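## Drellero Manipulation Club: Spring Term Notice

February 14, 2025

The Drellero Manipulation Club has entered its second term with a program devoted to two-handed tasks. Members work in teams of 4 and are assessed on a shared set of household and toy-block exercises, prepared in cooperation with the Wusberg Technical School.

Each team is required to keep a written log of its attempts. Since September, the club has entered 223 attempts in the common record, which is open to all members through the Bozkurt reading room. Teams are reminded that unsuccessful attempts must be logged in the same manner as successful ones.

A grant of $700 from the Avico Fund has been set aside for replacement fingertips and table coverings. Requests should be submitted in writing before the end of term.

The block exercise calls for both hands to hold a single assembly, with the fingers of each placed so that neither hand blocks the other. 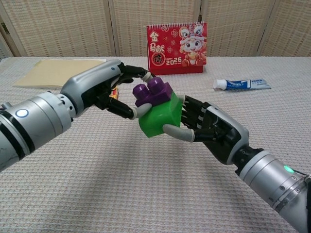 *By Hanane Ramadan, Club Secretary*

In the block exercise, a purple block sits on a larger green one, and the right hand takes its grip on the green. Teams wishing to repeat the exercise may reserve a table at the club desk.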